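Week 4 handout: Collecting demonstrations

Your group will record 80 demonstrations of the clothes-sorting task at the Okoro bench. Each one is a separate file. Begin recording before you move the gripper and stop only after you have let go of the garment.

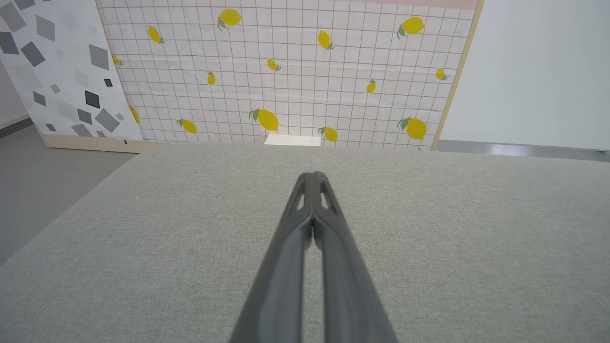

Should failed grasps be deleted?
Keep them, but mark them as failed in the log. The training script leaves out marked files, and we use them in week 11 when we look at errors.

Change the starting position of the gripper between demonstrations. Last year's set had 179 files, and in 40 of them the gripper began in the same spot. The model did poorly from anywhere else.
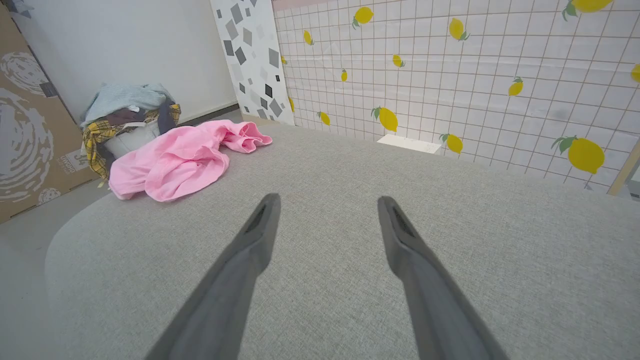

Move at a steady speed and don't pause over the cloth while you decide what to do. Long pauses get learned too. Swap operators after every 40 files and write the new operator's initials in the log.

Upload to the Visutari folder by 5 pm. Labelling is covered next week.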